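Last updated Tue 2 April

Hand-held gripper kit moves from the lab to the rental shelf

Hanneke Van Damme does not call the Laver a robot, and she corrects people who do. It has no motors, no controller and no power supply apart from the battery in its camera. An operator holds it like a pair of tongs, squeezes, and two fingers close on an object. The camera records each movement, and the recordings are later used to train a robot arm fitted with the same fingers.

Van Damme manages product support at Grullgate, the Flerkesberg company that began renting the Laver to outside customers in December. We spoke in the firm's workshop, where returned units are stripped, checked and sent out again.

"The arm has to see what the hand saw," she said. "If the fingers on the hand-held unit and the fingers on the arm are different shapes, the training data describes a machine the customer doesn't own. Most of our design work went into keeping those two things identical."

The rental package holds two grippers, a charging dock, a calibration board, a hex key set and spare finger pads. It costs 1,121 euros a month with a minimum term of one month. Software for sorting and trimming the recordings is included. Storage is not, and customers are expected to supply their own drives.

Asked who rents it, Van Damme listed food packers, two universities and a firm that refills vending machines. She would not name them. The typical first project is small: one table, a handful of objects, one action repeated until the operators are bored with it.

"Boredom is fine," she said. "Hurry is the problem. When people hurry they grab with the fingertips and drag the object across the table. The arm will learn to do that too."

The mechanism is a pair of linkages that keep the fingers facing each other as they open and close. Thijs Wuyts, who drew most of it, said the first version used plain drilled holes at the pivots. Play developed quickly, and the fingertips no longer met in the same place from one grasp to the next. Bushings were added in the second version and have stayed.

"You can feel a loose pivot before you can measure it," Wuyts said. "An operator will say the thing has gone soft. Usually the operator is right."

The pads are another matter. They are a rubber compound, softer than the one Wuyts first chose, and they are treated as consumables. A harder pad lasted longer but let smooth objects turn in the grip. The softer one holds, at the cost of its edges. Each finger carries its pad on a block held by two screws, and Wuyts said changing a pair takes 8 minutes the first time and less after that.

Grullgate recommends inspecting the pads after every 20 hours of use. The rental contract covers 11 pairs a year. Beyond that the customer pays.

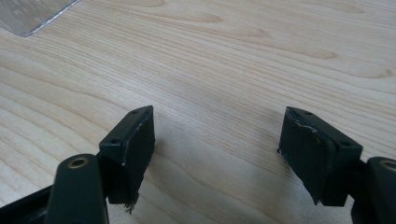

Laver gripper with fingers open, showing wear on the pads.

How much wear is too much is the question support receives most often. Van Damme said surface scuffing is normal and needs no action. Fraying at the edges should be noted and watched. A pad should be replaced when an edge begins to lift from its backing, or when loose material shows up between the fingers in the recordings.

"Change both sides together," she said. "People want to save one. Then they have a new pad pressing against an old one and the object sits off center."

Kristof Boersma, who tests units for a competing rental service, Jansen, has used the Laver on loan. He rated the linkage highly and the documentation less so. The calibration chapter, he said, assumes the reader has already done a calibration.

"It's a good tool with a manual written by the people who built it," Boersma said. He also found the grip tiring after a long session and would like a lighter return spring.

Van Damme accepted both points. A revised manual is being edited by Pao-chu Wei, who joined the support team from a customer. The spring is less settled. Wuyts has a lighter one on test, but it opens the fingers more slowly, and he does not want operators waiting on the tool.

There are no plans to sell the unit outright. Van Damme said too much of the value is in the checking that happens between rentals — pivot play, pad wear, camera alignment — and a sold unit would not come back for it.

Related
Choosing a calibration board for tabletop work
Rubber pads compared: grip, wear and price
Hendrik Hoekstra on training operators for repetitive tasks
Rental or purchase: costs for small automation projects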